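The Night List

The firm's name was Soltlow and it cleaned offices. Hiyori Shimada had worked for it since she was 60 kilos and could carry two vacuum cleaners up the back stairs of the Jekville building. She was heavier now and the vacuum cleaners were lighter, so it came out even.

In June the supervisor, Nkosi, called the evening shift into the supply room and told them the bins were going over to the machines. Floors nine and up first. Then the rest.

"Just bins?" said Hiyori.

"Just bins to start."

He had a sheet with the number 1170 on it, for the bins in the building. Hiyori had emptied them for years and had never known the figure. She asked to see the sheet and he let her hold it.

The company that made the machines was called Hidevura, and it wanted someone who knew the work. Nkosi put her name down without asking. For three weeks she took the early bus to their office instead of the late one, and sat on a chair while young people asked her things. How did she know a cup still had coffee in it? What did she do with a can?

"I pick it up," she said. "If it's heavy, I take it to the sink."

They typed that in.

She told them about chewing gum, and about the man in accounts who threw away his post unopened and then wanted it back. She told them you never push your hand down into a bin. They liked that one and asked her to say it again, slower.
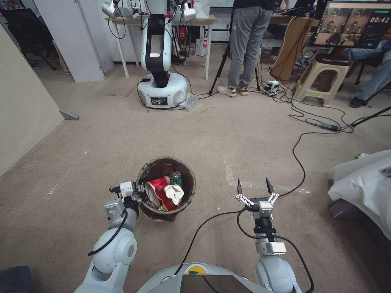 Did the machines take anyone's job at the Jekville building?

Two people left that summer and their places were not filled. Everyone else kept their hours, though the hours had different work in them.

Hiyori's work was now a list. It came up on a tablet at ten to six and told her which bins the machines had left. There were 13 on the first night. One had a broken umbrella in it. One was behind a locked door, and another was a box of somebody's files that had never been a bin at all. She put a note on the box and went on.

The walking was easier on her back. She missed the desks, though. When you emptied a bin you saw the desk, and you knew who had a new baby and who had given up smoking. Now she went to the desks that were on the list and no others.

On the fourth floor she met one of the machines outside the kitchen. It had stopped with a cup held over the bag. She waited to see what it would do. After a while it turned to the sink, tipped the cup, and came back.

"Heavy," said Hiyori.

She told Nkosi about it at the end of the shift. He was doing the rota and didn't look up.

"You taught it that," he said.

"They paid me the same as for cleaning."

He put his pen down then and said he would ask. She stood there until he had written it on his pad – her name, three weeks, Hidevura – and then she went to get her coat.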